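Pruvum House Refresh — progress report for March
To: Elango Murthy, Lurkell Fund
Mar 30, 2025

Hi Elango,

Sorry this one runs longer than the last. You asked for fewer spreadsheets and more of what's going on in the rooms, so I've gone room by room and put the money at the end.

Quick reminder of where we left off. The grant covers the guest house on Pisharody Street, where families stay while someone they love is in the hospital across the way. There are eight bedrooms, one big laundry room and a sitting room that had been furnished entirely from people's garages. In February we'd done the painting and almost nothing else. March was supposed to be furniture and linens, and it mostly was!

Bedrooms

Five of the bedrooms are finished. By finished I mean bed, lamp, curtains that close all the way, a hook on the back of the door and somewhere to sit that isn't the bed. That last one came straight out of the comment cards. People kept telling us they ended up perched on the mattress to put their shoes on, or that clothes went on the floor since there was no place else for them. We had budgeted for plain wooden chairs, but Wiremu Bright (he's been running the furniture side for us since January) found that Wekum, the upholstery shop two blocks over, was clearing out its round ottomans and would let us have them for $110 apiece. We took three to start.

I'll admit I argued against the floral ones. I wanted gray. I had a whole speech ready about gray. Then one went into the second-floor room at the back and it was so much more cheerful than anything I'd have picked that I dropped the speech and we kept it. The fabric is a dusty mauve pink with great big flowers on it, mostly pink, with a bit of teal around the side, and it makes those white walls look like somebody meant them to be white.

It's already doing the job we wanted, too. Clothes and towels and whatever else get tossed on top of it instead of on the floor, and from there it's an easy grab when we come through to tidy. 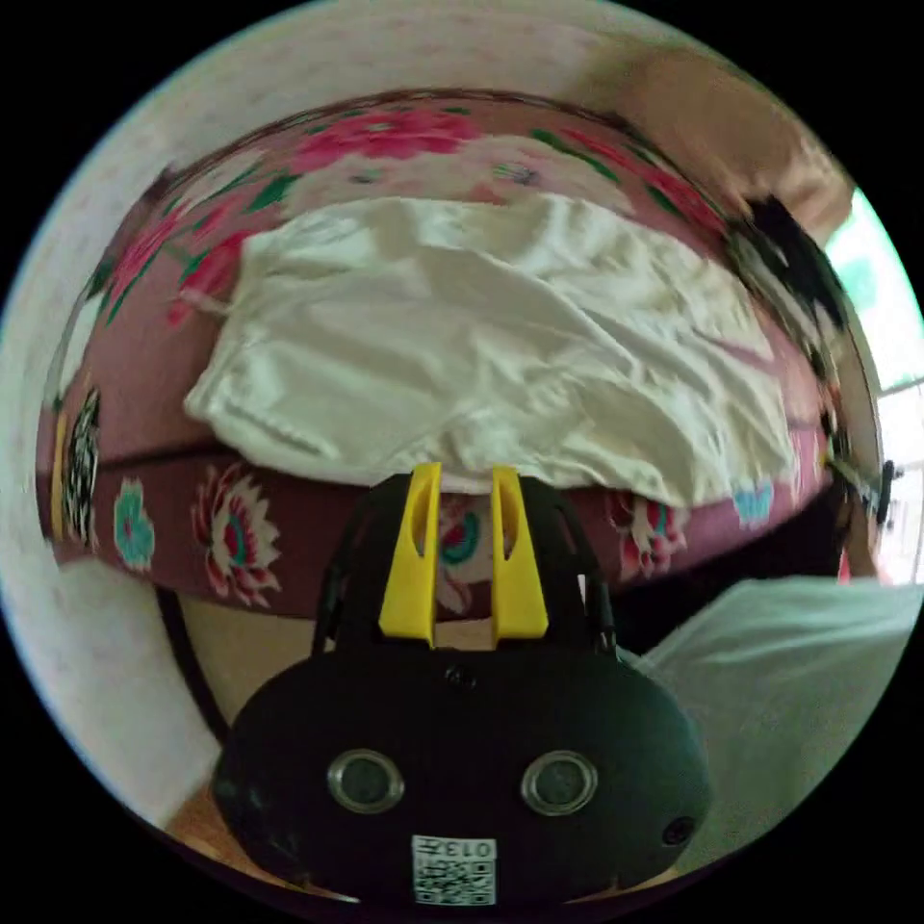

Laundry and linens

The linens are where most of my own time went this month. We pulled everything out of the closets, washed all of it, and sorted it into keep, mend and rags. The rag pile was embarrassing. Some of those fitted sheets had been through so many dryers that the elastic was just a suggestion.

We've changed how a room gets turned over. It used to be that whoever was free stripped the bed, carried it all downstairs, got talking to someone and forgot which room they'd been in. Now one person does a room from start to finish. Loose things get picked up first and checked for pockets and name tags, then the bed gets stripped, then it all goes down in one trip. Guest clothing never goes in with the house wash anymore, after the business with the red sock that I told you about on the phone. Anything left behind gets folded, bagged and labeled with the room and the date, and it sits on the shelf by the office for a month.

Folding is still a sore point. We have two schools of thought on bath towels (thirds or halves) and the shelves look like it. I'm going to tape a drawing inside the closet door and hope for peace.

Sitting room

Not much to show yet. The old couch is gone, and getting it down the front steps took four people and one scraped knuckle. The replacement was promised for the second week of March and has now slipped to April — the shop says it's waiting on the legs. In the meantime we've moved the card table and the good armchair in there, and people are using it in the evenings anyway.

Money

We spent $925 on linens, which was a little under the line for it. The ottomans came to $330 for the three. I'd like your okay to move what we saved on linens over to furniture, so that the last bedrooms can have the same seating as the others and I don't have to go back to the wooden chair plan. If that needs a form, send me the form and I'll fill it out this week.

What's next

The remaining three bedrooms need curtains and lamps, and the one by the stairs needs its window looked at before anything nice goes in. Wiremu wants to try a fabric spray on the ottomans and I've asked him to test it on the underside first. Mattress covers are on order.

One thing you could help with: does Lurkell still have that contact for the laundry carts? Ours has a wheel that goes its own way, and I've hit the same door frame so many times that the fresh paint is coming off.

Come by whenever you like. Mornings are best, before the dryers get going.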